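Kikholm Tool Library Newsletter

Last updated: February 7, 2019

We use cookies to remember your reading preferences. By staying on this page you agree to their use.

The desktop bench is back, and it is packed

If you've come in to return a drill lately, you've probably had to step around the computers. Sorry about that, a little. Mostly I'm thrilled! Steltix cleared out its old office over on Barasa Street in January and let us have 16 desktop PCs, the whole row of them, with keyboards and a big tangle of power cords thrown in. All but a couple of them are the same shape inside, and if you've ever tried to fix a pile of mismatched machines you'll know what a gift that is. You learn one case and then you know nearly all of them.

The short version for people in a hurry: 14 of the machines will go out to people who asked for one, and 2 are staying with us as parts donors. One of those has a bulging capacitor near the processor and the other has a front panel that somebody once fixed with a great deal of glue. Both still have perfectly good memory and fans, so they get to be useful in pieces.

How the bench runs

Gilberto Cabrera has set up the back table so that each computer moves along it from left to right. It comes in dusty on the left. It gets opened, blown out, looked over, tested, wiped and loaded with fresh software, and it goes onto the shelf on the right with a green sticker. I didn't think the left-to-right thing would matter, but on the first evening we had cases stacked three deep with no idea which had been cleaned, and on the second evening we had a row. I'm a convert.

Dust goes first, always. We do it outside the back door with the little electric blower, holding the fan blades still with a finger so they don't spin up. A few of these computers had lived on carpet under desks for years and what came out of them was closer to felt. Wear a mask. Wear clothes you don't love.

After that, the case goes flat on the metal bench with its side off, and we go looking. Cables pushed all the way home? Memory clicked in at both ends? Anything rattling? Tip the case gently and listen. We've found two loose screws, a paper clip and a raisin (we are calling it a raisin).

Then comes the coin battery on the main board. We're swapping every one, no debate, even the ones that still read fine on the meter. They're cheap, and a computer that forgets the date every time it's unplugged is a miserable thing to hand to someone who has never owned one before.

Drives

We got a lot of questions about this at the open evening, so let me say it plainly. Steltix pulled its own hard drives before the machines left the building. We never had them. Every computer that leaves our shelf gets a different drive, mostly small solid state ones, and wow, do they wake these old boxes up. Eliécer Benavides timed the first one from power button to desktop and then made me come over and watch it again.

If you're bringing in a computer of your own and there are still family photos on it, please copy them off first, or come early and we'll help you do it. We don't want to be the people who lost your sister's wedding.

The software is a plain, free Linux desktop with a browser, an office suite, a photo viewer and a couple of card games. We tried three different ones and picked the one that looked the least surprising to my mother-in-law. There's a printed sheet that goes along with each computer: how to turn it on, how to get onto Wi-Fi, how to make the letters bigger. The letters-bigger part is at the top now. It used to be at the bottom, in small print, and yes, someone pointed that out.

Things we've learned since the last round

Label the side panels. They look identical and they are nearly identical, but panels that came off easily do not always go back on a different case, and we spent most of one evening trying to persuade them. A strip of masking tape with a number on it, same number on the case, done.

Magnetic dishes are wonderful. We have one per station and the screws stay in it. Before this we used yogurt cups, which are great right up until an elbow meets one.

Don't rush the wipe-down. A clean case makes such a difference to how a person feels about getting it! Warm water, a drop of dish soap on a cloth, the cloth wrung out hard, and a dry towel after. Old sticker glue comes off with rubbing alcohol and patience. Cotton swabs for the vents. The power buttons get a polish too, just for fun.

And keep the log up to date. We're using the Brunus notebook (the big green one with the elastic, next to the kettle) and every machine has a page. The tool library's own item numbers carry on from where the drills and ladders left off, so the first desktop in the batch is item 2857, and it has been adopted as a sort of mascot. It's the one Eliécer timed. It's also the one with the raisin.

Who gets them

We've been taking names since the fall, and everybody on the list so far is either in school, looking for work, or trying to see their grandkids on a screen bigger than a phone. There's no form to prove anything. You come in, you tell us what you'd like to do with it, and we match you with a machine and a monitor. Monitors are the bottleneck right now. We have plenty of the old square kind and people do take them, happily, but wide ones go the minute they're on the shelf. If you have a flat screen sitting in a closet, with its power cord, we would be so pleased to see you.

You also get an hour with one of us at pickup, sitting side by side, setting up whatever you need. Take the hour. Even if you know computers, take it, bring your questions, have a cookie. We've had people make a first email address in that hour and we've had a teenager teach Gilberto three keyboard shortcuts.

What we could use

Besides monitors: mice (we always run out of mice), speakers, webcams, SATA cables, and anything in the way of short network cables. No printers, please. I love you all, but no printers. Laptops are welcome if the hinge is in one piece.

We could also use hands. You don't need to know a thing about computers to blow out dust or wipe a case or test keyboards by typing the same silly sentence on each. If you do know computers, there's a stack of machines at the testing station with your name on it. Come at six, side door, and someone will clear you a spot.
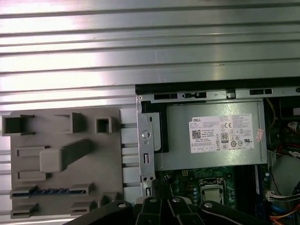

Power supplies are the part people ask me about most, so let's finish there. The rule on our bench is simple: we test them, we swap them, and we never open them. The metal box stays shut, since parts inside can hold a charge well after the cord is out. What we do instead is read the label. On this Dell one it's the big white sticker on the silver unit, tucked just below the rail, with the maker's name in bold in one corner and the efficiency badge with its 80 down near the middle. All the tiny boxed print in the table at the lower left is worth getting the magnifying lamp out for, and we copy what it says into the notebook before a supply goes on the tester. If the tester lights up clean, the supply stays in its case. If it beeps at us, out it comes, and we match the replacement by plug, size and the figures on the sticker. I've gotten a bit fond of reading these labels, to be truthful, and if you come by on a bench evening I will absolutely make you read one with me.

Get the newsletter by email. Enter your address at the front desk or on our sign-up page. You can unsubscribe whenever you like.

More from the tool library
- Sharpening night: bring your kitchen knives wrapped in a towel
- Ladder returns, and why we ask you to fold them
- New on the shelf: tile cutter, pasta roller, second carpet cleaner
- Winter hours and the side door
- Fixing a lamp cord, step by step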